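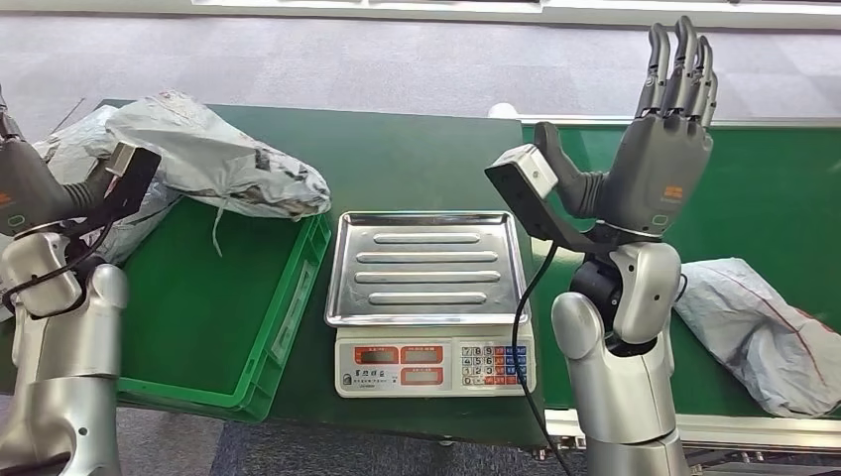
White electronic scale with a stainless-steel tray, and grey plastic parcel bags.

How to write and place a death notice

A death notice is a short paid announcement in a newspaper or on a funeral home's website. An obituary is longer and tells more of the person's life. Many families now write one piece and cut it down for print, and the steps below follow that method.

Before you start

Get these written down on one sheet:

Full name, including maiden name and any name they were usually known by
Age, and date and place of birth
Date and place of death
Parents' names
Husband, wife or partner, and year of marriage
Children, grandchildren, brothers and sisters
Schools, work, service, clubs, church
Time and place of the funeral
Where donations should go, if any

Check the spelling of every name with someone in that branch of the family. Married names of granddaughters are the usual trouble.

Step 1. Write the opening sentence

Name, age, place and date are enough. "Died peacefully" and "passed away" are both common. Leave out the cause of death unless the closest relatives have agreed to include it.

Step 2. Write the life in order

Start with birth and parents, then school, work, marriage and children. Keep to one or two sentences for each. If the person moved a lot, give the places and skip the addresses.

After that add two or three things people would know them by. "She kept bees at Odell and sold the honey from the porch" does more than "she loved nature". Ask a friend or an old workmate for one of these, as they often remember things the children never saw.

Step 3. List the family

Living relatives go first, usually under "She is survived by". Put partners in brackets after the name: Ruth (Daniel). Those who died earlier follow under "She was preceded in death by". With stepchildren and former partners, ask before you decide on the wording.

Step 4. Give the service details

Day, time, full name of the building, town. If the burial is private, say so here. Add a line about flowers or donations. A typical one reads:

"Funeral at Alvarado Chapel, Wednesday at 2 pm. Family flowers only. Donations to Inine Hospice."

Step 5. Cut it for print

Newspapers charge by the line or by the word. The long version I wrote for my uncle, Ilango Achari, came to 444 words and went on the funeral home's page as it was. The printed notice was 48 words: name, age, town, wife and children, service. Cut the schools and jobs first and keep the service details to the end.

Step 6. Send it in

Ask the funeral director whether they place the notice for you. Most do, and the cost goes on their bill. If you send it yourself, the paper will want the director's name and number so they can confirm the death. Ask for the deadline, and ask for a proof.

The Lorero papers share one notices desk, so a single form covers all of them.

Step 7. Read the proof aloud

Have a second person follow along with your sheet. Look at dates, the age, and the time of the service. Leave the home address out, as the house may be empty during the funeral.

Keep a few printed copies for relatives who don't go online.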